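I've been cutting wedding videos for 16 years and I reckon most of us lean on music far too early. Gerrit Nkuna, who taught me, made me finish every rough cut in silence, and I hated it! But a flabby scene has nowhere to hide when there's no song holding it up (my first one ran nearly 60 seconds too long). These days I favour sound last, always. If you must have a tune going while you work, pick one you dislike.

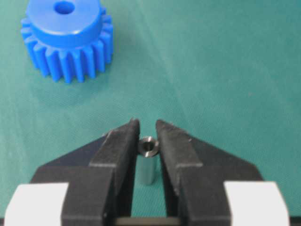
And mute it for the final pass anyway.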